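Water Break: How a Shared Workspace Drinks
Student project report, Vaughan group, Jan 12, 2018

Our topic was the water corner at Zenholm. We wanted a grander topic. The grander topic was taken.

The corner and the room it serves:
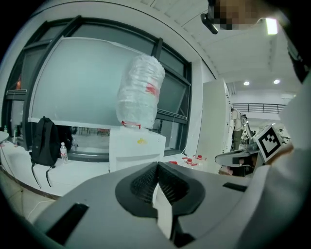
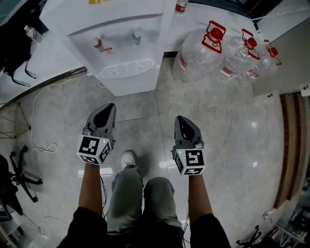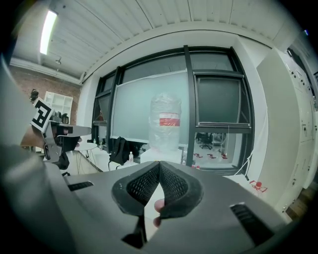 1. Method
We handed out 17 questionnaires and got most of them back, one used as a coaster.

2. Findings
Over 60 percent walk to the dispenser mainly to avoid their desks. The red tap wins before lunch. People who bring their own bottles still complain about the jugs.

3. Next steps
Repeat in May, with coasters.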